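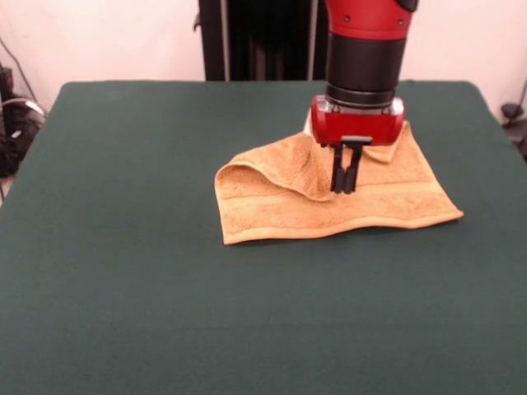 Do hand towels need fabric softener? We doubt it. Softener coats the loops, and a coated loop drinks less. A nubby terry like the tan one, with a flap that curls back on itself into a fat roll, has plenty of body already.

Will it shrink at 67 degrees?
Skotik's label says no. We'd still wash cooler.

Does Vambridge really stay fluffy for 5 years?
So they claim. Ask us again after 3.

Can I fold it damp?
You can. Expect a smell.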